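Wallpaper, winter and staying put

I promised Rosângela that I would write something about wallpaper, and as she has now asked me twice (very kindly, but twice), I'd better get on with it. My tea is made, the rain is coming down sideways and it is April 17, 2018, so I have missed the whole of February and most of the season when anyone wants to think about being indoors.

I grew up in a house with painted walls. Magnolia, all of it, top to bottom, and my mother touched it up every spring from the same enormous tin. So when I went to stay with my great-aunt as a girl of seven and was put to bed in a room with roses climbing up to the ceiling, I hardly slept. I lay there following the stems to see where they began again. I found the repeat just beside the wardrobe, where whoever had hung it had got one strip a finger's width too low, and I was so pleased with myself that I told everybody at breakfast. My great-uncle, who had hung it, went on buttering his toast.

I have loved patterned walls ever since, and I have lived with a fair few. There was the brown and orange kitchen in my first flat, which I inherited and grew fond of. There were the herons in the hallway, which cost far more than we could afford and then faded on one side. And there was a dreadful week when Orlando and I tried to paper round a chimney breast with one pair of scissors between us and a paste that Emerson had mixed by eye. We are all still friends, though Orlando won't hold the other end of anything for me now.

What I like best at the moment is a wintry pattern. I know people put them away in their minds with the Christmas things, but a branch with a bit of snow on it is lovely in June too, I think, when the evenings are long and you'd like something cool to look at. Bullfinches are my favourites. We get a pair in the garden if we're lucky, and they strip the buds off the plum tree, and I let them.
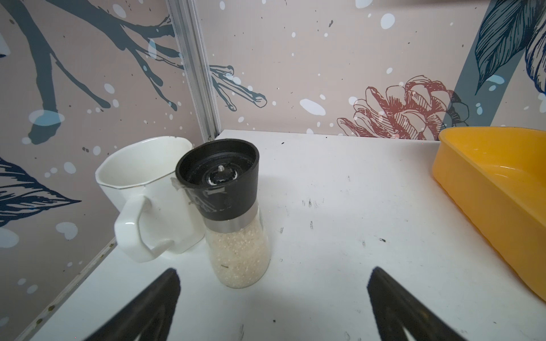
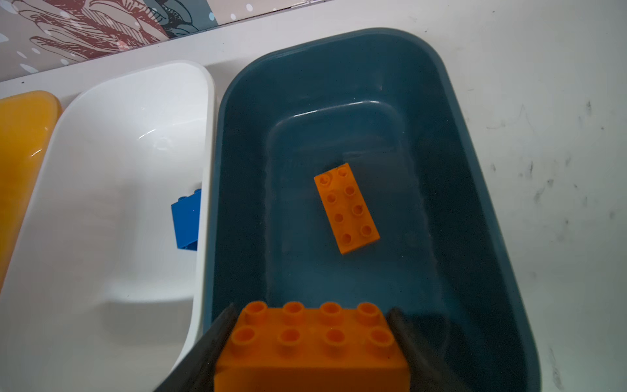
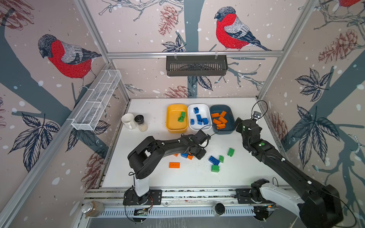
Bullfinches and pine cones on the walls in the last one.

Jussara asked me whether a small room can take a busy paper, and my answer is yes, and be bold about it. Our downstairs loo is tiny and it has the largest pattern in the house. If you're nervous, buy a single roll first and pin a long piece up for 16 days or so, and look at it in the morning with your hair on end. I did that with a green fern that I adored in the shop and by the end I wanted to throw a coat over it.

Do order a spare roll as well, and keep the label! I ran short once by less than a yard, and the new batch was just different enough to catch my eye every time I went up the stairs. I lived with it for years.

Next on my list is the back bedroom, which still has woodchip. Junhao has offered to lend me his steamer, and I have bought a scraper and cleared the bookcase on to the landing, so there is no getting out of it now.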